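The subscription ran out in August and I let it

For seven months I paid a company called Kedport to tell me what to wear. I should explain how a person who irons twice a year ended up there.

It started with an ad for something called a capsule wardrobe. You answer a quiz (mine took six minutes, most of it questions about my "relationship with beige"), and then an app picks a small set of clothes that supposedly all go together. The claim on the sign-up page was that the right pieces give you 2,966 outfits. I would love to know who has ever wanted 2,966 outfits. I would also love to know whether swapping one pair of gray socks for another pair of gray socks makes a new outfit, because I tried to get to that number with a pencil and I could only manage it by being very generous about socks.

The clothes themselves came from Sener and Stistolia, two labels I had never heard of and have never seen in a store. The Sener pants were fine. The Stistolia sweater pilled after two washes, and when I wrote in about it I was told that pilling is "part of the fabric's story." Maybe so. My old sweater has no story at all and still looks like a sweater.

What bothers me more is the basic promise, which is that owning less will make you calm. I went along with it. I bagged up half my closet and felt great for an afternoon. Then it got cold, and I bought back more or less the same things I had given away, at full price. I don't think I'm unusual. The people selling you fewer clothes are still selling you clothes, and they charge more for each one.

And the rules! No more than one pattern per season. Stripes count as a neutral, except when they are "bold," and the app never says where bold begins.
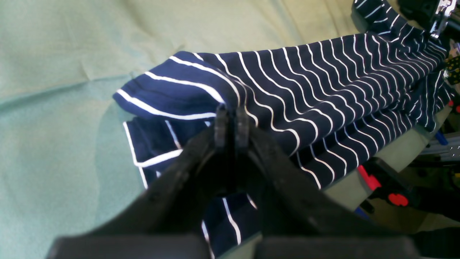
Navy and white stripes, all three.
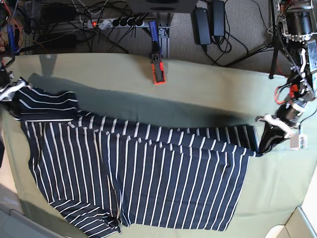
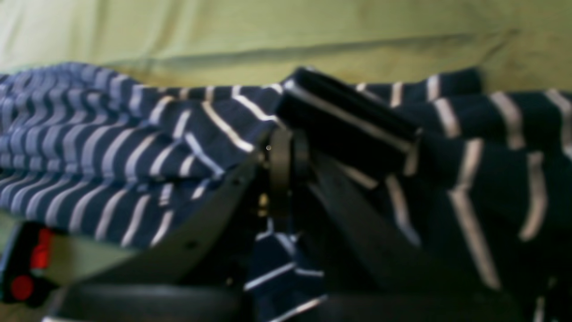
The other thing I stopped believing in was cost per wear. You take the price, divide it by how many times you'll put the thing on, and a ridiculous coat turns into a bargain. It works beautifully as long as you get to make up the second number. I told myself I would wear a certain pair of boots every day for years. They hurt, so they sit by the door, and by that math they get a tiny bit cheaper each time I force myself to walk to the mailbox in them.

A reader asked last time whether I had looked at the Bárany method, where you turn all your hangers backward and get rid of whatever hasn't been flipped by spring. I have looked at it. I own one suit, and I wear it to weddings and funerals. In a lucky year with neither, the method would have me throw it out.

So I've gone back to what I did before. When something wears through, I replace it. If I like a shirt I buy the same shirt again, assuming they still make it — they usually don't, and I complain for a week and buy a different one. Kedport has sent me two emails asking what they could have done better, and the second one came with a discount code for a belt.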